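Maintaining a Driver After the Vendor Has Gone

The Grilludora driver for older scanner boards has been kept in working order by a small group of developers for 16 years. Rekha Nishad, who coordinates its releases, spoke with us in February about the state of the code.

The current tree holds about 3,000 lines, fewer than the version it replaced. "We removed the old buffer code entirely," Nishad said. "It had been written for kernels that no one on the list still runs." The new module builds against stock headers, and the separate firmware loader has been dropped.

Testing remains the principal difficulty. The project has reports for 46 boards, most of them the Vutano model. Support for the Nurkadico variant is marked experimental – it loads, but it may lose interrupts under heavy use. "Users should read the notes before they install," she said. "We would prefer a bug report with a full log to one without."

The next release will change the default timeout to 300 milliseconds.
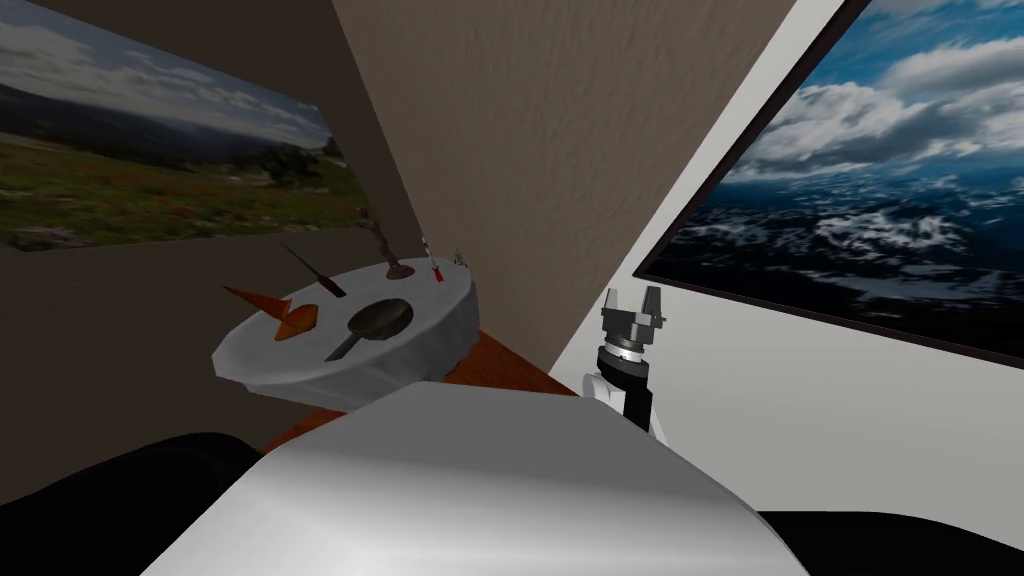
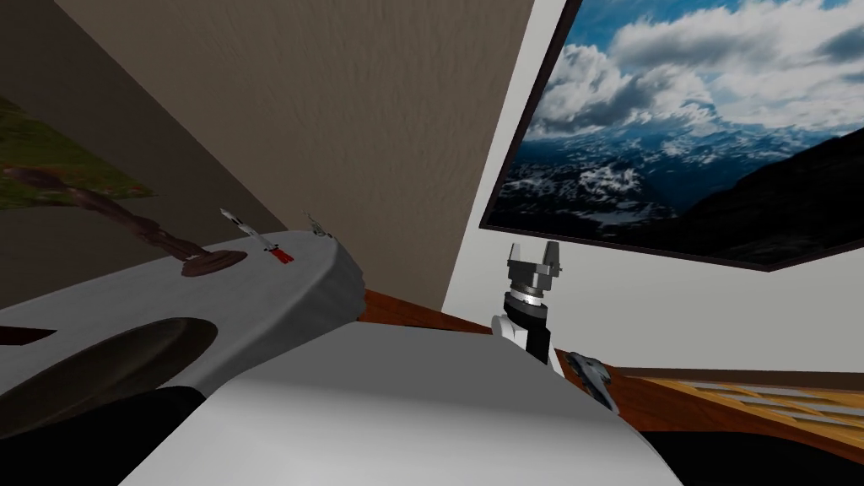 Dunne, writing on the project's mailing list, took a different view of the timeout and asked that the old value remain available as a module option for at least one more release.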